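Moins de vêtements, et après

J'ai commencé à trier mon armoire en mars, un soir vers 22 heures, parce que la tringle avait cédé. Je n'avais pas de projet particulier. Il a fallu tout sortir pour revisser le support, et une fois les vêtements sur le lit, je n'ai pas eu envie de les remettre.

J'avais déjà lu deux ou trois choses sur la garde-robe réduite, sans être convaincue. Les chiffres qu'on y donne sont toujours très bas, et les gens qui les donnent ont l'air de vivre dans une région où il fait dix-neuf degrés toute l'année. Chez moi on passe du manteau au tee-shirt en trois semaines, et le grenier n'est pas chauffé.

J'ai quand même fait un inventaire, dans un tableur, une ligne par pièce. 342 lignes en comptant les chaussettes par paire, les foulards et les vêtements de sport. C'est le seul moment où j'ai été surprise. Je me croyais plutôt raisonnable : je n'achète presque rien pendant les soldes et je n'ai jamais eu de carte de fidélité.

J'ai ajouté une colonne pour la dernière fois où j'avais porté la chose. Beaucoup de cases sont restées vides. Certaines pièces me venaient de ma tante, d'autres d'une colocation qui s'est terminée il y a longtemps. Il y avait aussi un pantalon de ski, et je ne skie pas.

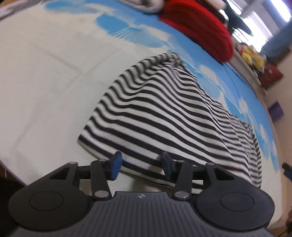 La première règle que je me suis donnée était mauvaise. J'avais décidé de me séparer de tout ce que je n'avais pas mis depuis un an. Avec cette règle, la robe des enterrements partait, et le gros pull gris restait, alors que je le porte uniquement parce qu'il est sur le dessus de la pile. J'ai abandonné au bout de deux jours.

Manon Leclerc, avec qui je partage un bureau, m'a proposé de faire l'inverse : partir de la semaine réelle. Qu'est-ce que je mets pour aller travailler, pour le jardin, pour dormir, pour sortir le soir quand ça arrive. J'ai noté pendant tout un mois ce que je portais. Le résultat tient sur une demi-page. Trois pantalons, cinq hauts, deux gilets, toujours les mêmes chaussures. Le reste attendait.

À partir de là j'ai fait quatre tas.

Ce qui sert. Je n'y ai pas touché.

Ce qui pourrait servir si c'était réparé. Un ourlet, une fermeture, des boutons. J'ai donné trois pièces à Esther Nyanda, qui fait des retouches près de la gare, et j'ai cousu les boutons moi-même devant un film. Le manteau bleu a retrouvé sa doublure et je l'ai remis dès le lendemain.

Ce qui peut servir à d'autres. J'ai tout porté à Kindon, le dépôt derrière la poste. Ils prennent les vêtements propres le matin, jusqu'à 11 heures, et ils refusent les chaussures. Je ne le savais pas et je suis repartie avec un sac. Les chaussures ont fini par aller à la ressourcerie de la commune voisine.

Ce qui ne peut plus servir à personne. C'est le tas dont on parle le moins, je trouve. Les tee-shirts troués sont devenus des chiffons, mais il y a une limite au nombre de chiffons qu'on utilise dans un appartement de 46 mètres carrés. Le reste est parti dans la borne textile. J'ai essayé de savoir ce que ces textiles devenaient, et je n'ai pas trouvé de réponse très nette pour la borne de mon quartier.

Il y a eu un passage pénible avec les vêtements qu'on m'avait offerts. Ma belle-mère, Edeltraud Brunner, tricote très bien et tricote beaucoup. J'avais huit pulls d'elle et j'en portais deux. J'ai fini par lui en parler au téléphone. Elle m'a répondu qu'elle préférait les savoir sur le dos de quelqu'un, et elle m'a donné le nom de sa voisine, Roswitha Fuchs, dont la petite-fille venait d'emménager dans une maison mal isolée. Quatre pulls sont partis par colis. J'en ai gardé un de plus que prévu, le vert, à cause des manches. 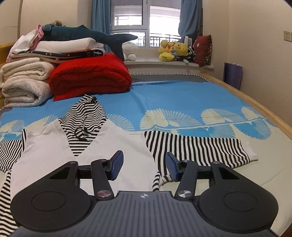

Les motifs m'ont posé plus de difficultés que les couleurs. J'avais lu partout qu'il fallait du beige, du marine, du gris, des pièces unies qui vont toutes ensemble, et j'ai failli suivre. Le problème est que je m'habille en rayures depuis l'adolescence. Ce haut blanc à capuche avec des parties rayées noir et blanc, étalé sur le lit, ne répond à aucune consigne de garde-robe minimale : il est trop voyant pour aller avec tout et trop décontracté pour un rendez-vous. Il est resté quand même. J'ai renoncé à la palette et j'ai moins hésité ensuite.

Pour la vente, je serai brève. J'ai mis en ligne une veste, un sac et deux robes. La veste est partie en une heure, le sac au bout de six semaines, après une négociation fatigante. Les robes n'ont intéressé personne — je les ai portées à Kindon avec le deuxième voyage. Entre les photos, les messages et les trajets jusqu'au point relais, je ne recommencerai que pour des choses qui valent vraiment quelque chose.

Ce que je n'avais pas prévu, c'est la lessive. Avec moins de vêtements, je lave plus souvent, en plus petites quantités, et il faut que ça sèche vite. En avril j'ai manqué de chaussettes deux fois. J'en ai racheté cinq paires, toutes identiques, et je ne les trie plus au retour du séchoir. J'ai aussi déplacé l'étendage près de la fenêtre de la cuisine. Les jeans mettent toujours deux jours.

Nadja Wieser m'a demandé en commentaire, sous le billet précédent, combien de pièces il me restait. Je n'ai pas refait le tableur. Tout tient sur la tringle, y compris les manteaux, et il y a un tiroir vide dans la commode où j'ai mis les draps.

Je reparlerai des chaussures une autre fois, et du grenier quand il fera moins chaud là-haut.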